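## 4. Recording the brick-return examples

This section explains how to record one set of examples for the Tosh learning station. One set is 25 episodes. Please read the whole section before you start the recorder, also if you have done the Brundier task before.

### 4.1 Preparing the table

1. Switch on the follower arm and wait until all joints are holding.
2. Press each strip of tape at the edge of the baseplate with your thumb. A baseplate that moves by even one stud will spoil the set.
3. Put the coloured assemblies inside the low dark wall, close together, and leave the open side of the wall towards the follower arm.
4. Open both camera windows and check that the picture is moving in each. 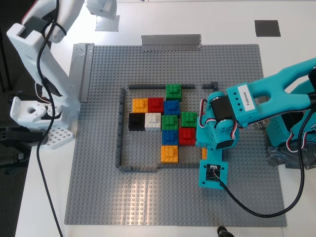

5. Type the set name and your initials. The software refuses a set without initials.
6. Move the arm to the rest position and press **Ready**.

> **Note:** The default episode length is 495 frames. Do not make it longer for a slow operator. It is better to practise first.

### 4.2 Gripping

Each assembly has a handle for the fingers. Approach from the front and close slowly, then wait one breath before you lift. 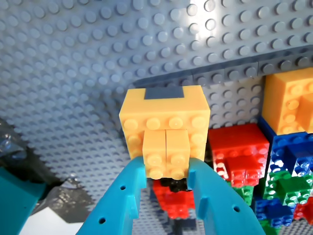
The learning system copies your habits, good and bad, so the grip must be the same in every episode. Do not take the large body of the assembly. With the yellow one, the fingers close on the two small bricks at the front, and the studs of the big brick stay free. If you catch only one small brick, open, go back and try again. Such a correction may stay in the recording – it is useful for the training.

> **Caution:** Keep your hand out of the wrist camera view. In October we had to delete 11 episodes for this reason.

### 4.3 Moving over the marker

The start marker lies on the bare table, outside the baseplate.
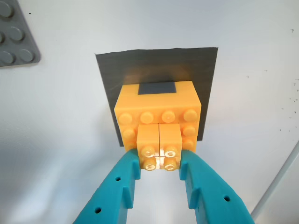
Hold the arm still over the marker for a short moment when the task sheet asks for it. The wrist camera needs a strong contrast at this point. A dark square behind yellow bricks gives this very well, and you should see some of the dark colour to the left and right of the assembly. When one side is missing, turn the wrist a little and do not correct with the shoulder joint.

### 4.4 Placing and opening

1. Come to the wall from the front, at low speed.
2. Bring the assembly to its place and open the fingers only as far as needed.
3. Go back in a straight line. Do not turn the wrist between the bricks.
4. Press **Save** or **Discard**.
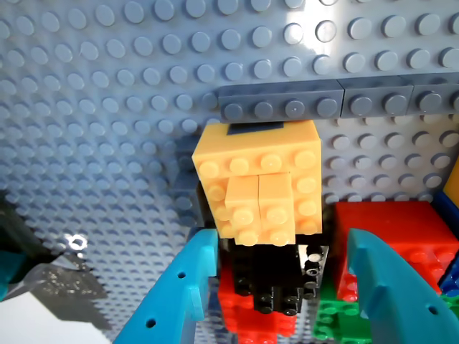

Catinca Gavrilă asks that an episode with a touched neighbour brick is saved and not discarded, as long as the neighbour stays in its place. She found that sets with only perfect placements made the Gokwood policy too nervous near the wall, and it stopped there without opening.

We follow this rule now. Write **T** in the remark field for such an episode.

### 4.5 After the set

- Copy the folder to the Hedard drive before you switch off the arm.
- Compare the number of episodes with the counter in the recorder window.
- Training can begin when 136 saved episodes are on the drive.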